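# About Halwood

Most pages like this one start with a mission. We tried writing one in 2016 and every version sounded like it came off a cereal box, so we gave up and went back to work.

Halwood takes in used servers and tower workstations from offices that are done with them, strips them to parts, tests the parts, and builds what's worth building. The rest goes to a recycler. We also teach people to do the same job, in a course that runs twice a year. That's the whole company.

## What we don't believe

We don't believe the word "refurbished." It has been stuck on too many machines that got a wipe with a damp cloth and a new sticker. When a seller tells you a server is refurbished, ask what was taken out of it. If the answer is vague, you have your answer.

We don't much believe in grades either. Grade A, Grade A-minus, Grade B-plus – these describe scratches. A scratched case with good memory is a better buy than a shiny one with bad memory, and the grade tells you which is which only by luck. Our own listings have the test results and a plain note about the outside. Some buyers find that unfriendly. They usually come around, or they shop somewhere else.

And we are doubtful about green claims, including the ones we could make. Keeping a tower running a few more years may save a new one from being built. It may also keep an old power-hungry box plugged in long past the point where it made sense. We've talked customers out of orders over this. If you want a certificate with a leaf on it, we don't have one.

## How we got here

The business began as the back half of a repair shop called Dulmont, which fixed office printers and hated doing it. People kept leaving servers along with the printers. At some point the servers were taking up more floor than the printers, and in November 2014 the printer side was closed down. The Dulmont name is still on the side door. It costs money to take down a sign.

Our second room came from Apaza, a parts reseller that was moving out of the building and didn't want to haul its shelving. We kept the shelving, and most of the stock labels on it are still theirs. If your invoice has a bin number starting with AP, that's why.

Last year 807 machines came through the door. Of those, 139 went straight to recycling without a single part kept. We publish that second number since most shops don't, and we would like to know theirs.

## The course

The course is called Sinitz, after the street our first classroom was on. It has six sessions. There is no exam and no badge at the end, and we make no promises about jobs. We've seen what other schools promise.

What you get is bench time. You start with machines that don't matter and move up to machines that do. We lay the tower on its side, take the panel off, and leave it that way for a whole session, because people who learn on upright cases learn to work by feel and then break things. The first session is nearly all looking and naming. It bores some people. They're the ones who seat a module backward in the second.

Loose parts cause more trouble than any fault we've ever traced. Put a processor down on bare metal and walk away, and you'll spend the afternoon wondering about it. We have tried foam, egg cartons, sandwich bags and a very expensive drawer, and we didn't trust any of them for long. A molded tray beside the case is the least bad idea so far, with a square recess for the processor, a long slot for a memory module and a way to stand a card on edge. You can check the tray against the board, too: with the socket empty and its retention frame in plain sight, the processor had better be in its recess.
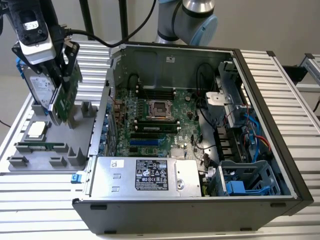
## Buying, selling, visiting

If you have machines to get rid of, send us a list with model numbers. Photos of the outside don't help much. We pay for what we can use and we'll tell you what we think is junk, and you're welcome to get a second opinion.

Drives are wiped or destroyed, your choice, and you get the serial numbers back in writing. Don't take a phone call as proof from anybody, us included.

Orders over $1,000 ship on a pallet. Smaller ones go by regular carrier, well padded, and we still worry about them.

Visits are by appointment. Use the side door, the one that says Dulmont.

Page last updated September 18, 2021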